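The Green Stuff

Lurdes Mendes had been cleaning the long table since lunch, and the table was starting to take it personally.

"It's clean," said Kobina.

"It's clean on top," said Lurdes, and gave it another squirt.

She used the green stuff for everything. Her aunt Glória had used it before her, on benches, on windows, on a budgie's cage and once on the budgie, which lived to be very old and smelled of limes. The green stuff was called Jikik, and you could only get it from Henrique Esteves, who sold it out of the back of his ute with the air of a man passing on state secrets. It cost four dollars a bottle. It had cost two until he noticed how much Lurdes was buying.

"You could get something else from the supermarket," Kobina said. He had said this before. He said it the way other people mention the weather.

"I could eat cardboard, too."

He picked a bin up off the floor, looked for somewhere better to put it, and put it back down. This was his share of the tidying, and he had been at it nearly as long as she had. Aishwarya Sastry was coming at five to inspect the room before they got their bond back, and Aishwarya was known to run a finger along things. She had once kept 100 dollars of somebody's money over a skirting board.

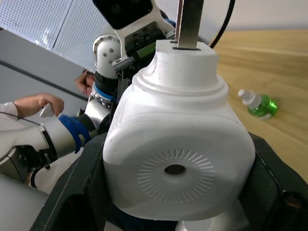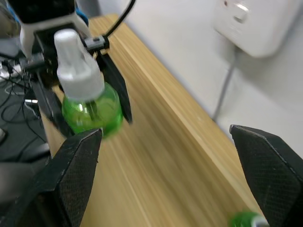
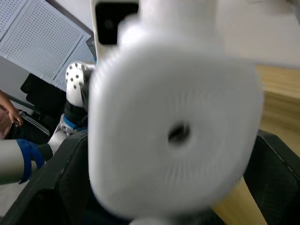

At ten to five Lurdes did the door handle, both sides, and then Kobina's left shoe, which had been bothering her.

Aishwarya came in a grey coat and didn't take it off. She ran her finger along the windowsill. She ran it along the top of the door, for which she had to borrow a chair, and Lurdes went over the chair afterwards while she was still looking at her finger. Finally she came to the table. She bent down until her nose was nearly on the wood and stayed there long enough for Kobina to start reading the fire notice.

"What is that smell?" she said.

"Limes," said Lurdes, ready to fight.

Aishwarya straightened up. She looked at the bottle in Lurdes's hand, then at the door, and lowered her voice.

"Is that from Henrique?"

"Might be."

"What's he charging you?"

"Four."

"Four!" said Aishwarya Sastry, and sat down on the chair. "He told me six was the family price."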